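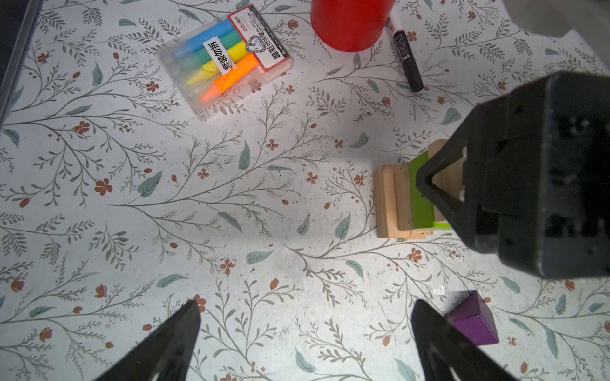 Sarniris table cover in Leaf & Blossom, with a set of four colour sticks still in their clear box.

Sarniris Table Cover, Leaf & Blossom

We've stocked table covers for years and this is the one we keep taking home ourselves. It's a soft, pale background with grey-green stems wandering off in every direction, little leaves, and rust-orange flowers dotted through. Busy enough to be cheerful, calm enough that you can still find your pencil on it! Svenja Harms chose the pattern for our craft range in April and we've already had to reorder (we should have trusted her and bought more the first time).

Sizes and care

Width is 274 cm on the large, and you can trim either size with ordinary scissors. Wipe with a damp cloth and mild soap. Roll it for storage, don't fold it, or you'll be looking at the creases for a week. Please use a trivet under hot dishes. 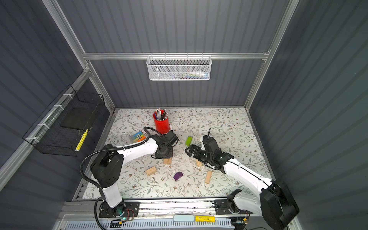
Craft tables are where this cover really earns its keep. You want a surface that ties everything together when the kids have half the cupboard out, and the quiet colours do that beautifully. A red pen cup near the back looks terrific against it, and so does plain light wood, so blocks and pencils can stay out between sessions without the table looking like a jumble. If your family leaves projects on the go (ours certainly does), go for the large and let everyone spread out.

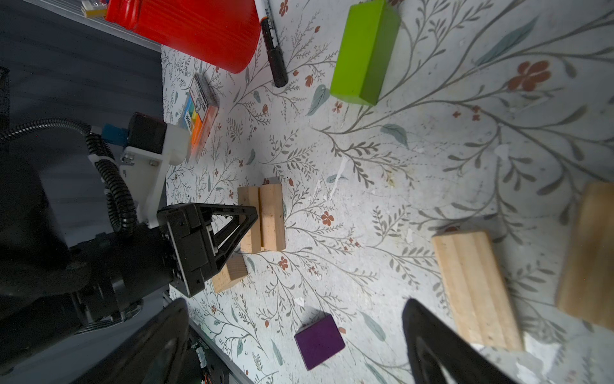 Choosing between our patterns mostly comes down to what you'll be putting on top. Strong, solid colours are lovely on Leaf & Blossom because the print stays in the background. Look how well the bright green block shows up, and the small purple one too, while the paler wooden pieces sit more gently among the vines. Like any well-used cover it can pick up scuffs, and there are some worn white patches on the one shown. Fouad Darwish in our shop is happy to post you a swatch if you'd like to try it beside your own things first.

Ordering

Sold singly or in packs of 4 for classrooms and clubs. Orders usually leave us within 11 working days. Pens, cup and blocks not included.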